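Melnychuk open house – anyone else go?
Forum: Shop Floor and Automation > Visits, Shows and Demos
14 replies, 356 views

gratedbearing
I went to the Melnychuk open house in March and said I'd write something up. It's a two hour drive for me, so I left early and got there when the doors opened at 9.

They had three areas open. The first was palletizing, same as last time. The second was a Skindmont conveyor with a vision station over it, which was down until after lunch. The third was the arm cell at the back, and I spent most of my day there.

The arm cell was the best part of the visit for me. White table, white tiled wall, two-finger style tooling, small plastic parts. The person running it answered questions and didn't try to sell me anything. I asked about changeover and was told 6 minutes for a finger swap if the program is already loaded. I did not see a swap done, so take that as what they said.

Coffee was fine. Parking was bad.

tallow_pike
Thanks for writing it up. I was there in the afternoon. I have to disagree on the arm cell. I watched for a good while and it was slow. Our people pack by hand at several times that pace and they can talk while they do it.

gratedbearing
It was slow, agreed. They said up front they were running it at reduced speed with visitors standing that close. I'd rather watch it slow and see what the fingers are doing.

tallow_pike
Sure, but then I can't judge it. If I'm asking my boss for money I need a cycle time. All I got was a brochure with 233 picks an hour on it and no mention of what was being picked.

moss.relay
That number is on their Stekier sheet too, and it's for cartons. I asked by email last year. For small parts they want you to send samples and they'll run them for you. It took a while to hear back but they did run ours.

tallow_pike
What did you send?

moss.relay
Molded caps and some clips. Caps were easy. The clips tangled in the bin and they told us to fix the feeding before spending anything on an arm. Fair advice, I thought.

Ninepin44
I didn't go this year. Was Fusteler there? They had the other half of the hall when I went.

gratedbearing
Fusteler had a table with catalogs and a bowl of candy. No machines.

Ninepin44
That's a shame. Their feeders would have answered the clip question.

hollisgrade
Question for the people who saw the cell. We're looking at a white work surface for something similar and our vision guy is against it. He says shadows from the arm will cause trouble. Did they have that problem?

gratedbearing
I asked about that. They said overhead light from more than one direction gives you a softer shadow and they live with it. There's a shadow under the arm pretty much wherever it goes. I have a few pictures from the cell, so judge for yourself. 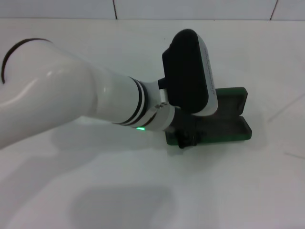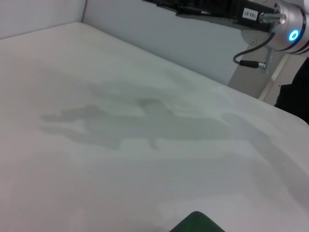
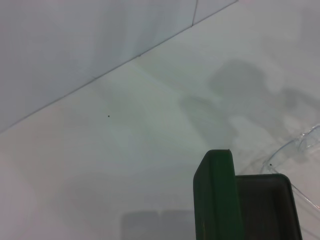 hollisgrade
Those help, thank you. The shadows are soft at the edges like they told you, but the one in the second picture is still bigger than I'd want. I'll show our guy. He wants a gray mat and I think he's going to get his gray mat.

moss.relay
We went gray. Dark parts still stand out fine on it, and it hides the little specks that a white top shows. The trouble we had was with clear film. The camera only picked up the bright creases, on either color. Worth testing early if your parts come bagged.

tallow_pike
Good point on the film. Half of what we handle comes in bags.

I'll back off a little on the speed. If they'll run samples at full rate and send the numbers, that's more use to me than the open house was. Who do you write to?

moss.relay
Use the form on the Melnychuk site and pick "part trial." Put the part weight in the notes or they'll write back and ask for it. I sent about a shoebox full and that was plenty.

Related threads

Skindmont conveyor drifting left after belt change
Stekier pendant keeps logging out
Best mat for a small pick station?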